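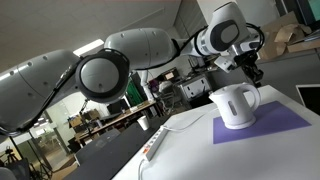 Kettle month at robotics club! Every team gets the same job this term - pick the kettle up by its handle, tip it, put it back on its base - and I've loved every minute (even the ones spent re-taping cables).

Our team is Iara, Jordan and me. Jordan did the grasp planning, Iara wrote the tilt routine, and I look after the demos we record for training. We're up to 122 now, nearly double what we had in April. The handle is a curved loop, so the fingers have to come in at a fairly fussy angle, and we spent a whole evening moving the approach point back 15 millimetres. Totally worth it!

Karine's team is trying it with no demos at all, just geometry, and I can't wait to compare notes. Next up is the Tatport meet. I still have to label the last batch before then.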